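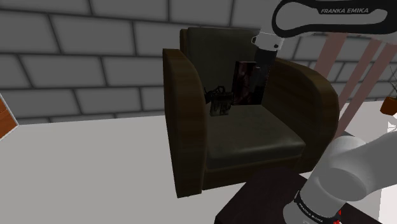 Armchair task, simulated. Book and bag on the seat, gripper over the book.

Skendton gallery: the armchair fault
Posted August 2023 by Hafþór Juhl

The press page for Baptiste, our pick-and-place controller, says it handles household clutter "with confidence". I have no quarrel with the confidence. My quarrel is with the fault log, which has 405 entries from this one task out of 3,210 simulated runs, and with the people at Foltisby who signed it off as ready for the real arm anyway.

The fault goes like this. The controller is told to pick up the book. It lines up, starts down, then decides the backrest is free space and drives the wrist into it. The simulator lets the hand sink into the cushion and carries on as if all were well. A real chair would push back, and so would a person sitting in it.

Notes on the picture

The book stands upright against the backrest, which is the awkward case. Laid flat on the seat it gave us very little trouble, and I suspect that is where the good numbers in the sales talk came from.

The bag with the looped handles is to the left of the book. It was put in as a distraction. Nesari, the vision module, was blamed for mixing the two up, but I have read the logs for 1,599 of the runs and found that mistake in nine of them. The rest of the blame belongs further down the line.

Mind the right armrest as well. Seen from here, the white lower links overlap it. I can't tell from a still how much room there is between them, and I would like to hear from anyone who thinks they can. The clearance check looks at the hand and ignores the rest of the arm.

Where it stands

Foltisby have sent a patch that slows the descent. Slower is kinder to the furniture, I grant them that, but the controller still has the backrest down as empty air - it will just arrive there later. The stop limit on contact force is still switched off in the default settings. I have asked twice for it to be on.

No runs on the Skendton arm until it is.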